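Bench notebook – rod handling, Lellen rig
18 January 2025
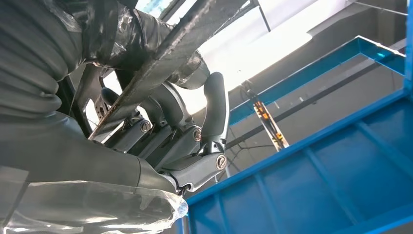

How many good episodes do we need before a first training run on the rod task is worth the machine time?
Our number is 200 kept episodes for one grasp type. Below that, the last two policies learned the approach and then closed the fingers wherever they happened to be.

Count at the end of today: 108 collected, 83 kept. The difference is 25, which is too many. Going through the rejects this evening, they fall into a few groups:

Rod slipped in the hand during the lift and the operator corrected by squeezing again. The correction is fine as behavior but the label says "single grasp," so out they go. I have moved them to a separate folder called regrasp. We may want them in February.

Operator paused more than a few seconds with the hand half closed. Most of these came from the first hour, before the glove was recalibrated.

Wrist video dropped out partway. Stilov's logger writes the joint data anyway and marks the episode complete, so you only find out on playback. I have asked for a check at save time. Until that is in, play back every tenth episode before going on to the next block.

Start pose outside the allowed region. My fault, I had the old limits file loaded.

Notes on the grasp itself. We are sticking with fingers wrapped from underneath and the thumb up the other side. It was the most repeatable of the 3 we tried on the Roman test bench, and the operators find it the easiest to do with the glove. The pinch grasp looked neater on playback but the rod turned about its own axis nearly every time. The overhand version put the wrist too close to its joint limit and the arm slowed itself down.

Thumb timing still differs between operators. One closes the thumb last, the other closes everything together. Both end up in the same grasp. I went back and forth on whether to enforce one order and decided to leave it alone for now, but to store the operator ID with each episode so we can split the set later. Episodes 1 to 40 don't have it. I filled those in by hand from the sign-in sheet, so treat them with some care.

Wrist camera: exposure was left on automatic for the morning block. When the arm tilts back the ceiling lights come into view and the rest of the picture goes darker for a moment, then recovers. Fixed exposure from episode 61 on. The two halves look different enough that I would not put them all in the training split and hold out only late ones. Shuffle across both.

Camera mount was retightened at lunch. I took a fresh calibration afterward and it agrees with the old one closely enough that I am using a single file for the day.

Plastic wrap: check it before each block. If a fold works its way down over the fingers it can hide the contact, and it can also catch when the thumb opens. Tape it back toward the arm, never toward the hand. Leave slack at the wrist or it pulls tight on rotation.

Rod placement: we vary the angle by hand between episodes, following the printed list. Operators tend to drift back to the same comfortable diagonal after a while. I plotted the start angles for the kept set and there is an obvious lump in the middle and very little at the steep end. Tomorrow's list is weighted toward steep angles to even it out. Please follow it in order even if it is annoying – swapping two lines is how we ended up with mismatched labels last time.

Labels: the Flolby tool now accepts a "contact" marker on the timeline. Put it at the first frame where the fingers stop moving freely, judged from the motor current, with the video as backup. I did a dozen both ways and the video-only marks came out late.

Disk is fine. Raw data copied to the shared drive, folder rod_wrap_a. The cleaned set is not copied yet, the script was still running when I left.

To do:
– delete the old limits file so it can't be loaded again
– playback check on the afternoon block (only did the morning one properly)
– decide if the regrasp folder gets its own label or stays parked
– ask for a second glove, the left index sensor is getting noisy
– new angle list, print two copies
– rerun the start angle plot after the next block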